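Flokutstead Counter Skills Project
Progress report to the Zikari Fund
Prepared by Kaja Sproģis, January 18, 2018

Shahnaz Siddiqui asked for this report to say plainly whether the cash-handling unit is worth a second grant period. My answer so far is "not proven." I have tried to keep the reasons separate from my own mood, which has not been helped by the paperwork.

What the money was for

The Fund awarded $3,000 to develop and test a short unit on handling paper money: picking bills up, folding them, putting them in a container, and keeping them there. The original application, which I did not write, promised "a complete kit, ready to hand over." It also promised that the kit would work on any table in any building. I would not have signed off on either sentence. Cash handling looks simple on paper, and the application treated it as simple.

Spending to date is $986. Most of that went for play money, containers and printing. The rest was delivery charges from Briltevberg, which sent one order in separate shipments and billed us for each. I have disputed the second charge and have not had a reply. Please do not read the low total as thrift. We are behind, and money that should have been spent by now has not been.

The exercise itself

The current version uses a small red mesh basket as the place where the bills belong. I was against the basket. My view was that a drawer or a tray is what people meet at a real counter, and that an open basket with folded bills piled in it teaches a habit no store would want. I lost that argument on cost, and I will admit the basket has one thing going for it: a bill lying on the tabletop is plainly not in it. There is little room for debate about whether a turn is finished.
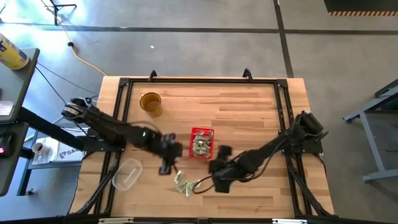 The bills are my larger worry. We chose to fold them before use, because flat paper on a smooth surface is hard to get hold of. That may be a sensible first step. It also means the unit skips the hardest part of the job it claims to cover. Anyone who has worked a register knows that flat, limp bills that stick together are where the trouble starts. If the next period does not include flat bills, I would question calling this a cash-handling unit at all.

A second point is that a folded bill does not stay the way it was folded. The paper springs open after some use, and then the next turn is not the same task as the last one. The instruction sheet says nothing about refolding. Fallahi, who supplied the paper, suggested heavier stock. I have asked for samples before agreeing to anything, as heavier stock would make the bills even less like money.

We have also kept everything to one size of bill and one basket. I understand the wish to keep things steady while the instructions are being written. It does leave us with very little to say about whether the steps carry over to a different container.

Results

We have run 16 sessions. I am not going to give a success rate. The early sessions were scored by one rule and the later ones by another, and the two cannot be added together. Under the first rule a bill hanging over the rim of the basket was counted as in. Under the second it was not. The summary Shahnaz received in the fall mixed both and came out looking better than it should have. I would ask the Fund to set that summary aside.

What I can say is that the written steps are clearer than they were, and setup takes less arguing. Neither of those was a goal in the application.

What happens next

Before April we will do the following:

Rescore the early sessions where the notes allow it, and drop the ones where they do not.
Add a page on refolding to the instruction sheet.
Try flat bills, even if the first attempts go badly.
Try a shallow tray in place of the basket.
Settle the delivery bill with Briltevberg.

I am not asking for additional money now. I am asking for permission to move part of the printing line to materials, so that we can replace worn paper and buy the tray. If flat bills prove to be out of reach, I will recommend that the Fund close the unit and keep the balance. I would want to see the rescored sessions before saying more than that, and I expect to send them to Shahnaz along with the receipts.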